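Filed under: Shop Floor Safety > Checklists & Walkdowns

We use cookies to remember your settings. Accept / Manage preferences

Return-to-service checklist, Lekota tabletop cell, Clusham workshop

I filled this one in after the September fault, and I've left my comments long because the second shift asked what we had looked at and the tick marks on their own didn't tell them much. Please read it through before you clear the cell, and do add your own notes underneath mine!

What went wrong, in short: at 14:40 the gripper was closing on a dish when it carried on past its force limit and the arm started its lift anyway. The dish cracked and a piece skipped off the table. No one was hurt, I'm very glad to say. The controller logged code 419, which the Dolska manual lists as "grip force feedback lost," but the program was written to treat it as a warning and keep going. That last part worries me more than the bad signal does.

1. Power isolated and locked before hands go in
OK. Lock on, tag on, key in my pocket. The tag was an old one with faded writing, so I swapped it for a fresh one (there is a whole stack of them in the drawer under the bench, help yourselves).

2. Emergency stop, both buttons
OK. Pressed each one with the arm moving at slow speed. The one by the door feels a little stiff. It does stop the arm, but I'd like it replaced all the same, and I've put in a parts request.

3. Force sensor cable and connector
FAILED, then OK. The connector at the wrist had worked itself half out of its seat. Reseated it and fitted a retaining clip, then ran the arm through its full reach 14 times while watching the signal. No dropouts. If you see even one, stop and write it down, please.

4. Force limit setting
OK. Set to 40 newtons in the Urov settings screen, same as the label on the cabinet. Someone had typed a higher number during the summer trials and it was never put back. I'd be grateful if we could all make a habit of writing changes in the log, even the little ones you mean to undo by lunch.

5. Fault response
FAILED, then OK. Code 419 now stops the arm where it is and holds. I tested this by unplugging the sensor on purpose, with the guard shut and everybody well back. It stopped right away. I did it again after lunch to be sure, and it stopped again.

6. Finger pads
OK. Ribbed faces cleaned with a soft brush and checked with the power off. I was looking for slivers caught in the grooves and didn't find any. Do keep gloves on for this job, the broken edges were sharp.

7. Work surface cleared, one test piece only
OK with comment. I wiped the table down twice and put out one dish. There are old scuffs on the top, which don't matter for this test, but any loose speck should be picked up before you run.

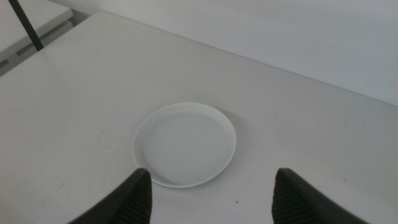
Item 7. Test dish on the table, fingers open.

There's a tiny dark speck in the dish and another on the table between the fingers. Go over both spots with a damp cloth before the first close, and look at the cloth afterward in case it has picked up anything gritty.

8. Slow-speed grip test
OPEN. To be done by the next shift with two people present, one of them at the stop button the whole time. Start with the fingers open and check that they're clear of the rim before you bring them in.

9. Guard door switch
OK. Opened it in the middle of a move and the arm stopped.

10. Clear to run at full speed
NO. Not until item 8 is signed. I know there is a tray of parts waiting and I'm sorry about that, but they will have to wait a bit longer. Leave the sheet clipped to the cabinet door when you've finished with it.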